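Okay, a few people asked how the lunch-packing experiment went, so I'm going to put it all in one place and number the posts so you can skip the ones you don't care about. Settle in, I'm not a brief person, as my sister reminds me.

**1.** Background first. Back in October I added up what I was spending on lunch near the office and had to go sit on the porch for a while. A sandwich, a drink, and a cookie I didn't even especially want, nearly every working day. Albertina Esteves at the next desk had been bringing her own for years and had never once said a word to me about it, bless her. So I asked her how she did it, and she talked for the whole coffee break and I took notes on a napkin.

**2.** Her first rule is that you cook lunch while you're already cooking dinner. You don't set aside a whole afternoon for it. I had tried the big weekend cook-up twice before and both times I ended up with nine tubs of the same chili and a deep resentment of chili (I still can't look at a kidney bean kindly). Now I just make the pot of rice a bit bigger, or put an extra tray of carrots in while the oven's hot anyway. 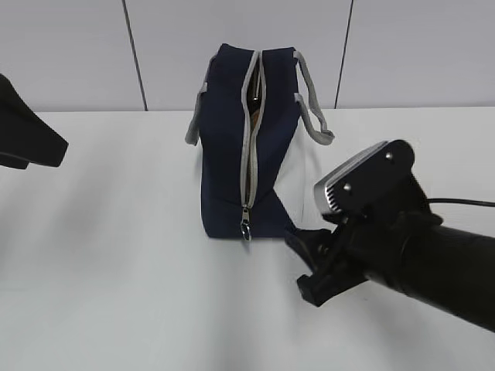 **3.** Cold food and warm offices, let's talk about that, because I got it wrong for weeks. I was packing things straight from the stove with the lid on tight, and everything went soggy and a little sad by noon. Let it cool some, get it in the fridge, pack it in the morning with an ice pack. I'm fond of a soft bag with a zipper that runs from the top down the front, like the navy one up there with the gray straps, since the whole thing opens up and you aren't digging around from above like you're looking for your keys. The zipper pull hanging down at the bottom is handy too, at least for people with cold fingers at the bus stop — me, all winter.

**4.** What I put in, most days: something with rice or potatoes, something green or orange, something crunchy in its own little tub, and a piece of fruit. The crunchy thing is the one I'd fight for. Toasted sunflower seeds, broken crackers, a handful of those fried onions. You tip it on at the last second and suddenly a plain lunch feels like somebody made it for you.

**5.** A recipe, as promised to Inês Quintela, who has asked three times and been very patient. Potato and green bean salad. Boil small potatoes until a knife goes in easily, throw the beans in for the last few minutes, drain it all together. While it's warm, dress it with olive oil, a good splash of vinegar, mustard, salt, and lots of parsley. I use 200 grams of beans because that's the bag my store sells. A boiled egg goes on top if you have one. Keeps beautifully until the next day, and I think it's better then.

**6.** Somebody asked about soup. I love soup! I have also had soup go through a library book, a scarf, and the sleeve of a coat I'd only just had cleaned. My brother-in-law Amândio swears by filling the jar only up to the shoulder and turning it upside down over the sink before he leaves the house, and I've done the same ever since the scarf. If it drips, you find out at home.
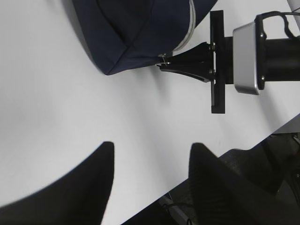
**7.** And please, take your own spoon. The office drawer at our place has forks, a great many forks, and one teaspoon that everybody pretends not to be waiting for. I ate lentil soup with a fork one day last winter and it took me the whole break and most of my dignity. I keep a spoon rolled up in a cloth napkin now, and the napkin turns into a place mat, and it's all very civilized.

**8.** Things that did not travel well, so you don't have to find out for yourselves: sliced avocado, anything with a fried egg, dressed lettuce, and the tomato sandwich. I know people make the tomato sandwich work. Ilídio Veloso in accounts packs the bread and the tomato separately and builds it at his desk with a little twist of salt in wax paper, and it looks wonderful, and I simply do not have it in me before my second coffee.

**9.** On washing up. Whatever you carry your lunch in, empty it the minute you get home. Before shoes, before mail, before you sit down "just for a second." I left half a container of tuna pasta over a long weekend once and we won't be going into it. A damp cloth with a little dish soap, then leave everything open on the counter overnight. A spoonful of baking soda helps if there's already a smell.

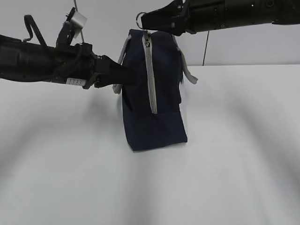

**10.** Which brings me to banana, the other great offender. One banana will make everything near it taste of banana, including, somehow, cheese. I carry mine in my coat pocket now, and yes, I have sat on it. Apples and clementines are better company. Grapes are best of all if you freeze them the night before — they're half thawed by lunchtime and taste like a treat.

**11.** Money, for those who like numbers. I put 30 dollars a week aside, which is what I'd been handing over at the counter, and paid for the lunch groceries out of that. What's left goes in the blue tin. When I finally tipped the tin out there was 333 dollars in it, and I counted it again because I didn't believe it. Some of it is going toward a new stockpot and the rest toward a train trip to see my aunt, who will tell me I look thin and feed me until I can't stand.

**12.** I do still buy lunch now and then. When Salvador has a birthday we all go to the noodle place, and I wouldn't miss it for any amount of potato salad. It's nicer now, being a thing we do together and not just a thing I do because it's noon and I'm hungry and the line is moving.

**13.** I think that's everything. Tell me what you put in yours, especially the crunchy part, I'm running low on ideas and I've eaten a lot of sunflower seeds. And Inês, if you make the salad, go easy on the mustard the first time. Mine's a mild one and I forgot to say so.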